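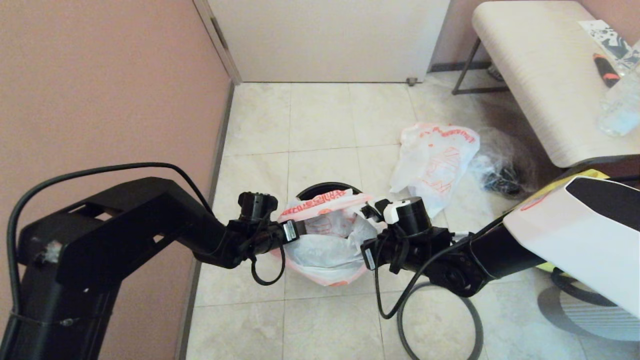

A plastic bag with orange-red print, held open over a round black trash bin.

The Bag Under the Sink

Print this article | E-mail to a friend
27 shares | 4 comments

Everybody has one. The bag of bags. Mine hung on a nail behind the kitchen door and by August it wouldn't let the door open all the way. So, a feature.

Started with the neighbors. Akua Essien, upstairs, folds hers into little triangles, the way her mother did, keeps them in a bread box. Tyyne Koivisto stuffs hers in a sleeve she sewed from an old curtain. Both line the kitchen trash with them and haven't bought a roll of liners in years. Tyyne was a bit offended I asked. "What else would you put in there?"

Fair. But the free bag is going away. Halonen, the grocery on our corner, began charging for bags in the spring and the pile under my sink started shrinking right off. Onni Rautiainen works the register there, evenings. Half the people pay, he says, the other half carry everything out in their arms and drop the eggs.
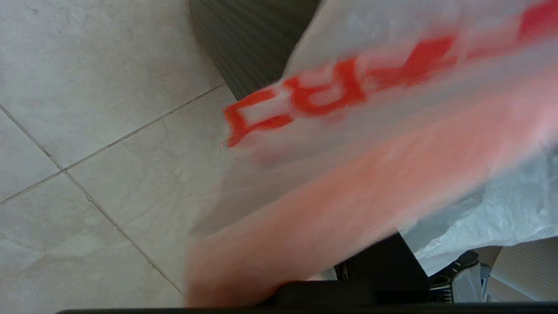

Is it cheaper to pay for store bags or to buy a roll of liners?

Rolls are usually cheaper per bag, but if you were going to buy the store bag anyway to get your groceries home, the second use costs you nothing.

Size is the real headache. Store bags are cut for groceries, short and wide, with handles. Bins are whatever the bin people felt like that year. Oskari Mäkelä sells housewares out of a place called Fatbridge, down by the bus yard, and he keeps a stack of bags behind the counter so customers can try one on a bin befor they pay. Smart. He'll tell you to tie one handle in a knot so the top grips. Works on mine. Slips on Akua's, which is taller.

Then the leaks. Coffee grounds, melon, the bottom of the salad. I went over to a sheet of newspaper in the base and haven't looked back. Ilari Hyvönen, who does the hauling for our block and sees it all on Tuesday mornings, would like everyone to know that a knot is not optional. He's had a bag of fish let go on the stairs. Third floor.
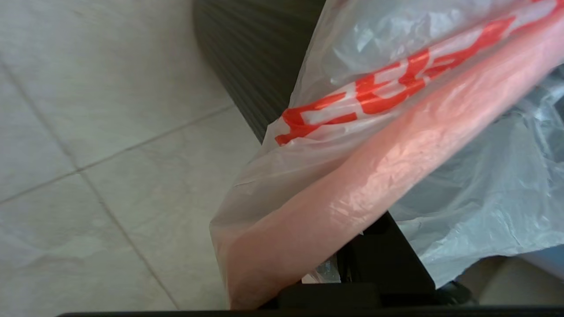
How full should a bag be before you take it out?

Stop at three-quarters, so there is enough plastic left at the top to tie a proper knot.

I tried the paper liners too, the Kevar ones. Nice idea. Went to mush overnight under a teabag. Tyyne says I overloaded it, and she may be right, I tend too.

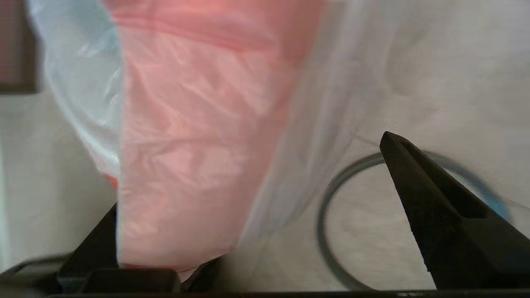
Which leaves the stash itself. I finally emptied mine out on the bed one evening. Up to 200 bags, I'd guess, some from stores that closed years ago. There was one from Grekusetti, the shoe place, where I bought my interview shoes. Kept that. The torn ones went to the plastics bin, the good ones got folded, badly, into a drawer. Akua looked at my triangles and refolded 3 of them without a word.

The door opens now. The nail is still there, I hang the dustpan on it.

Print | E-mail | Back to top
Contact the editors | Copyright, all rights reserved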